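Home | Topics | Materials | Forces | Glossary

Friction and Grip

Friction is a force that acts where two surfaces touch. It pushes against sliding. When you walk, friction between your shoe and the footpath stops your foot from slipping backward.

Even a surface that feels smooth has tiny bumps. Where two surfaces press together, the bumps catch on each other and the materials stick slightly. Pressing harder increases the friction.

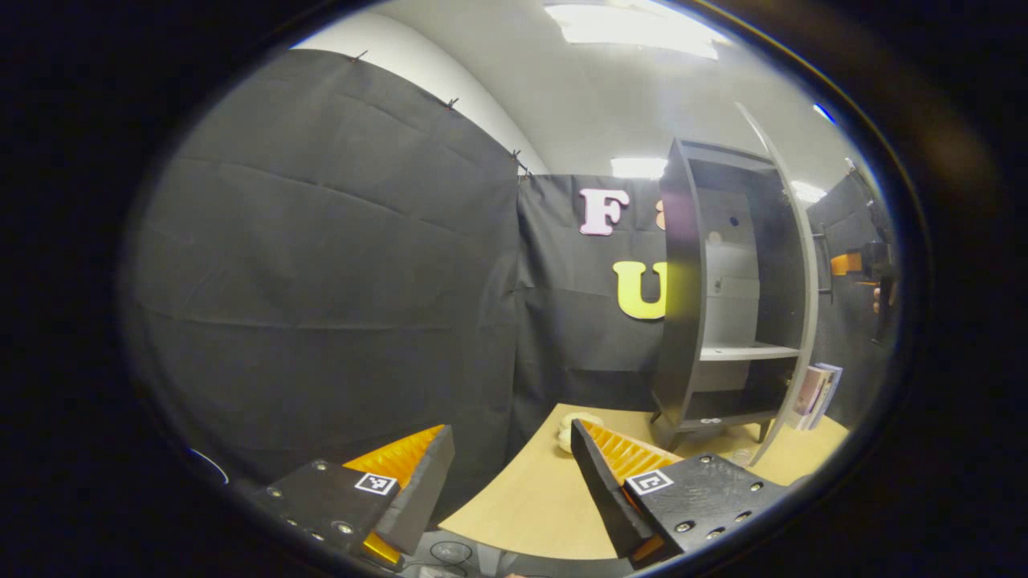

Ridges on the inner pads of two gripper fingers.

Rubber usually has high friction because it bends into small gaps. Ice has low friction, and wet ice has even less. Car tires have grooves for a different purpose — they carry water away so that the rubber can touch the road.

Friction also produces heat. Rub your palms together for 15 seconds and they will feel warmer.

Try it: put a coin and an eraser on a hardcover book. Lift one end of the book slowly. The object with less friction slides first. Repeat the test 2 times and write down the result.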